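Je cherche quelqu'un pour l'atelier de Tivuris !

Bon, je me lance, parce que la rentrée approche et que toute seule je ne m'en sors plus. Je tiens Mirnano, un petit atelier de reliure et de papeterie, et j'ai besoin d'une paire de mains à partir de septembre. Contrat de 13 heures par semaine, réparties sur 3 matinées (on commence à 8 h 30, le café est prêt avant).

Ce que tu ferais chez moi : plier, coudre les cahiers, préparer les couvertures, emballer les commandes et, de temps en temps, m'accompagner au marché de Kazmi avec les carnets. En ce moment je suis sur une série de 59 albums pour la librairie Sosov, tous cousus main, et je t'avoue que je vois du fil de lin jusque dans mes rêves !

Pas besoin de diplôme. J'ai appris sur le tas, en ratant un nombre honteux de dos arrondis, et je préfère mille fois quelqu'un de soigneux et de curieux à un CV de quatre pages. Si tu as déjà fait de la couture, de l'encadrement ou du cartonnage, dis-le-moi, ça m'intéresse. Il faut quand même supporter de rester debout un bon moment, et aimer la radio (je chante par-dessus, désolée d'avance).

Côté travail, on s'installe à une longue table, c'est beaucoup plus confortable pour étaler les grandes feuilles.

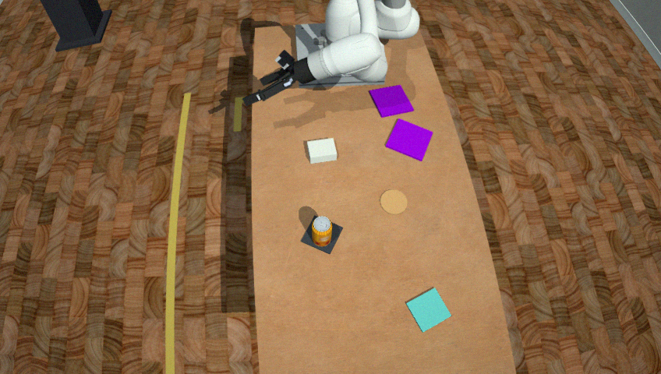 Pour postuler

Envoie-moi un petit mot par le formulaire du site, avec tes disponibilités et la photo d'une chose que tu as fabriquée, n'importe laquelle, même une étagère bancale. Je réponds à tout le monde, en général le soir. Ensuite on se voit à l'atelier pour un essai payé de 4 heures, histoire de coudre un premier carnet ensemble. Tu repars avec, évidemment !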